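Progress report, Panganiban storage refit
Reporting date: Feb 26, 2022
Prepared for: Dalberg, facilities grants

Scope. The grant covers cleaning, inspection and repair of the white panel cabinets and shelf units in the Panganiban building. The units are listed by room in the Prustunel inventory. Work is done unit by unit, and a unit is closed when it has been emptied, wiped down, checked at all joints, repaired if needed and refilled.

Status. 36 units are in scope, with 274 panels between them. 20 units are closed. Work has started on four more, and these are empty and waiting for joint checks. The rest have not been opened. Cleaning is on schedule. Joint checks take longer than planned, mostly in the deeper units, where the back corners are hard to reach and hard to light.
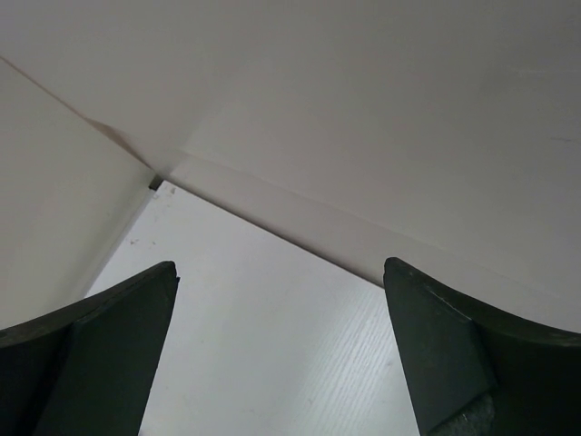
Inside corners account for most of the inspection time. Each one is checked where the overhead panel meets the side wall, first for a gap and then for discoloration. A seam can darken toward the corner point, with a brownish edge and a soft tan shadow just before the panels meet. Shadow and stain look alike at this distance, so a corner of this type is logged as "darkened, cause open" and checked again under a hand lamp. Faint grey streaks on a panel face are logged as surface marks and do not hold up closure.

Repairs. Loose joints are reglued and clamped overnight. Panels with swollen edges are replaced from the stock supplied by Fistance. The first delivery was cut to the wrong depth for the units along the north wall and was exchanged at no cost to the grant. No panel has been replaced for surface marks alone.

Budget. Spending on labor is slightly over plan owing to the corner checks. Spending on panels is under plan. We ask for approval to move the unused panel money to labor. The total does not change.

Next period. Finish the open units, then start on the north wall. The second Fistance delivery is due in April. Units that need replacement panels will stay empty until then, and their contents will be kept in labeled boxes in the hall store. The updated Prustunel inventory will be sent with the next report.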